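Home Browse Woodwind Brass Percussion Strings Ask Log in

Woodwind > Saxophone > Maintenance and repair

Alto sax G# key sticks every few days, low C# and G# both affected

Gunvor Viklund
Posted Thu 20 February

Student alto, Bromano, bought used in July for my daughter, who plays second alto in the middle school jazz band. The G# pad sticks closed. When she presses the G# key with the left little finger, the touchpiece goes down normally and the pad cup stays where it is. A light push on the cup from underneath frees it and it works for a while.

What I have established so far:

The fault is intermittent. It is worse on the first use of the day, after the horn has been in its closed case overnight. After ten minutes of playing it usually does not come back until the next day.

Low C# also gives trouble when the G# is stuck, but only in the sense that she gets a click and a slow response. The low C# pad itself opens every time.

The G# spring has not come off its cradle. I checked with a flashlight.

Oiling the pivot screws on that stack made no difference. I used one small drop of key oil on each and wiped off the rest.

Cigarette paper under the pad, closed gently and pulled out, helps for two or three days.
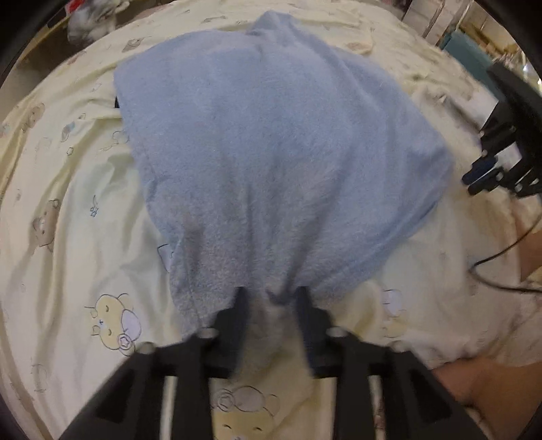 Fuzzy cloth, light blue, on the bed

The nearest repair shop is Grinon, a 40 minute drive each way. They quoted $200 over the phone for what they called a play condition service, which would cover the G# along with whatever else they find. The horn cost not much more than that. I would pay it if the horn needs it, but I would like to know first whether a sticking G# is a pad problem, a spring problem or a regulation problem, and whether any of the three can be dealt with at home by someone who is careful and owns small screwdrivers.

She has a band festival coming up and the second alto part has a G# on the first beat of the shout chorus. She currently opens the pad by hand during the rests before it.

ligature_left
Accepted

This is a very common fault and it follows from how the mechanism is built. Most keys you press to open a pad lift the cup directly. On a modern alto the G# does not work that way. There are two parts: the touchpiece, with a strong spring holding it up, and the pad cup, with a weak spring trying to lift it open. At rest, the strong spring wins and the touchpiece arm holds the cup shut. When you press the touchpiece, all you do is remove that arm from the cup. The weak spring then has to raise the pad by itself. If the pad is even slightly tacky, the weak spring loses.

The low C# connection explains your click. The C#, B and Bb touchpieces are usually linked to the G# touchpiece, so pressing any of them also releases the G# cup. When the pad is stuck, the cup lets go late or stays put.

Since the problem is worst after a night in the case, I would treat the pad first. Order of work:

1. Stop using dry cigarette paper for the moment. It lifts some moisture and leaves the residue in place.

2. Put a very small amount of lighter fluid or isopropyl alcohol on a cotton swab. It should be damp with nothing dripping. Hold the G# cup open and wipe the rim of the tone hole all the way around. There is nearly always a brown ring. Use fresh swabs until they come away clean.

3. Wipe the face of the pad along the circular impression. Go lightly, as the leather skin is thin. Let it air out with the cup held open for a few minutes before playing. No flames anywhere near it, obviously.

4. Look at the pad. If the leather is cracked, hard or has a crust in the impression that does not come off, the pad needs replacing and no cleaning will hold for long.

5. Only if a clean pad on a clean tone hole still sticks, look at the springs. Unhook the touchpiece spring from its cradle with a spring hook or a crochet hook with a small notch filed in the end. Now only the weak spring is acting. The cup should rise promptly to its full height. If it comes up slowly, the cup spring needs slightly more tension, or the key is binding on its rod.

Binding is worth ruling out before you bend anything. With both springs unhooked the cup should fall freely under its own weight when you tip the horn. If it hangs, you have a bent rod or old dried oil inside the tube. Fresh oil on top of dried oil does very little. The rod has to come out and be wiped.

I would not bend a needle spring on your first attempt. They are brittle near the post and a replacement has to be fitted and sized. If the pad cleaning does not fix it, a single spring adjustment is a bench job of a few minutes, and you can ask the shop to do that alone.

Two habits help afterward. No soda or juice before playing, including at rehearsal breaks. And after swabbing, leave the case open for a while before it gets shut for the night.

Tone Hole Tom

Pads are wore out on those. Get the whole set done or you will be back every month with a different key. I had a Bromano tenor and sold it for a Kwan, never looked back. $200 is a fair price

p_ostrander

I repair instruments for a school district. The answer from ligature_left is correct on the mechanism. Some additions.

Regulation: on top of the G# cup there is a small arm with an adjusting screw, operated by the right hand stack. It keeps G# closed when any right hand key is down, so that the player can hold G# through a passage. If that screw has been turned too far in, it presses on the cup even at rest and drives the pad hard into the tone hole. A pad seated that hard will stick more. Test: finger low D and press the G# touchpiece at the same time. The note should not change. Then release the right hand with G# still pressed and the cup should rise. If the D goes fuzzy, the screw is too far out. If the F or F# key above will not close fully, it is too far in. Turn it an eighth of a turn at a time and write down which way you went.

Storage: I keep our instrument room between 40 and 60 percent relative humidity. Below that range pads shrink and leak, above it they get tacky and grow things. A bedroom will normally be fine. A car trunk is not.

Powder: do not put talc or powdered paper on the pad. It combines with moisture and makes a paste, and I spend a good part of each summer scraping it off. If you want treated paper, Plilitz makes an unpowdered one that leaves nothing behind, as do others.

Regarding the $200: I would ask for an itemized estimate. A used student horn that has not been serviced in 3 years probably does have other leaks, and a leak light will show them while you stand there. Low notes that need extra pressure are the usual sign. If she gets low D and low C softly without a struggle, the horn can wait until after the festival.

Comments (5)

Gunvor Viklund: Brown ring found, four swabs. The cup now comes up with a snap. Low D softly is fine, low C is not.

p_ostrander: Check the low Eb and low C pads for a leak next, and the G# regulation screw again now that the tone hole is clean. The seat changes slightly.

ligature_left: Agree on the screw. Also look at whether the bell to body brace has been knocked. Used horns often have that.

mrs_dott: Same problem on a baritone, would the steps be the same?

ligature_left: Yes, larger pad and the same two springs. Use a bigger swab.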